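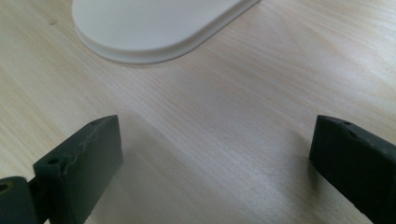
**Pettigrew Reading Circle – minutes, March meeting**

We started at 7 p.m. with a full room and a lot of chatter, which bodes well for the spring list!

**1. Last month's book**

*The Salt Ledger* (Sturnix, 400 pages) got the warmest response we've had all winter. Most of us loved the letters between the sisters, and the chapter on prayer and strike funds kept us talking well past the half hour. Two members found the ending rushed. Everyone wants to read the author's earlier essays.

**2. Next book**

Three titles were put forward. After a lively round we chose *Plistska*, the long family memoir in translation. It runs to 628 pages, so we'll spread it over two meetings – part one in April, the rest in May. Part one ends at the river crossing. Please don't read ahead aloud on the bus, some of us ride together.

**3. Copies**

Driro Books will hold paperbacks at the front counter under the circle's name. The library has 2 copies in large print. Anyone who finishes early is asked to pass theirs along.

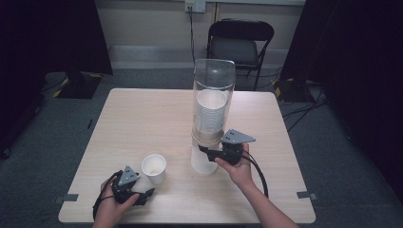
*Paper cups at the table*

**4. Poetry evening**

Agreed, with real excitement, to go ahead on a Sunday in May. Readers may bring their own work or a favorite poem, 3 minutes each. Poems in other languages are very welcome, with or without a translation. Sign-up sheet goes round in April.

**5. Other matters**

- Discussion questions for *Plistska* to be emailed a week ahead.
- The essay swap continues, and new pieces can go in the blue folder.
- Request for more short stories in the fall. Noted, and cheered.

Meeting closed at 8:50 p.m. Next time: part one of *Plistska*, same room.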